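Participants wanted for the dish rack build, Butholm shared workshop

We are a small group building a two-finger robot arm that can put plates in a drying rack and take them out again. The project is called Woltirer. It lives on the long bench at the back of the Skiltoso workshop in Butholm, and part of it lives in a simulator on our own laptops. We look for up to 20 people to join us from June. The work is unpaid, but parts, tools and coffee are covered.

What we do at the moment

The real arm is assembled to the wrist. The fingers are printed in black plastic and we are now on the third shape of the tip. While the wrist is being rebuilt, most of our evenings go to the simulated kitchen, where we drive the gripper by hand with a game controller and record each try. So far we have 399 tries that we consider good enough to keep. We would like to have 900 before we let the real arm touch a real plate.

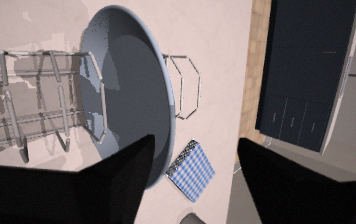 Simulated kitchen, view between the two gripper fingers, with the large dish at the rack.

Plates are more difficult than we expected. The rim is thin, the rack has many rods, and a small mistake in the angle makes the fingers push the rack instead of holding the plate. We also argue a lot about shadows – the rods throw a grid of them on the countertop, and one part of the group wants to keep them and the other part wants to switch them off. If you have an opinion about this, please bring it.

Who we look for

People who can sit with a controller for one or two hours and repeat the same task with patience. You do not need any experience with robots, and we will show you everything on the first evening.

One or two persons who can write Python and are not afraid of other people's code. Our recording script was written by three different people and it shows.

Somebody who knows small motors and gearboxes. The wrist has too much play and we have already replaced the bearings once.

Somebody who likes 3D modeling. We need more dishes, bowls and cups, and a second rack with wider spacing.

You should be at least 16 years old. If you are under 18, please bring a signed permission from a parent.

Practical matters

We meet two evenings per week, from 6:30 p.m. until the workshop closes at 10. Please plan for at least five evenings in total. You can also do the driving part at home if your computer can run the simulator, but the first evening must be in Butholm.

The workshop asks a fee of $65 for a key card, and you get it back when you return the card. You only need one if you want to come outside our evenings.

How to apply

Write a few lines to the Woltirer list, or leave a note in the Demissie box next to the workshop entrance (it is the old name of the project, we did not change the label yet). Tell us which part interests you and which evenings you have free. A CV is not necessary. We answer everybody, normally in one week.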